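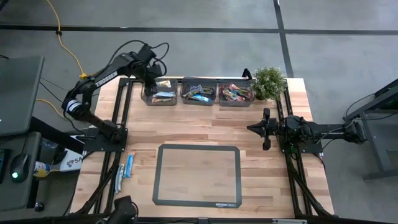

4.2 Clearing and checking the cell before a run

Complete these steps before each Brudamell sorting run and after any change of bins.

1. Set both arms to Hold from the Findow console. Do not reach over the table until the status line reads HOLD.

2. Place the three bins side by side along the far edge of the table. Load each bin below its rim.

3. Center the mat in front of the bins. The mat must be empty when the run starts.

4. Remove loose items from the tabletop. Snack bars left beside the mat count as loose items – return them to a bin before starting.

5. Check that cables at the wrist and upper joints can follow the full motion of each arm without catching on the rails.

6. Confirm that no one is inside the floor tape. Keep a clearance of 800 mm from the table frame on all sides during motion.

7. Open both grippers, then select Start. For the first 6 cycles, run at reduced speed and stay within reach of the stop button.

CAUTION: A gripper in Hold can still close. Keep fingers out of the jaws until power to the arm is off.

NOTE: Inspect gripper fingers every 2000 cycles. Record the count in the Finura log.

If the console shows fault 461, the arm did not reach its start pose. Go back to step 1 – do not move the arm by hand while it is powered.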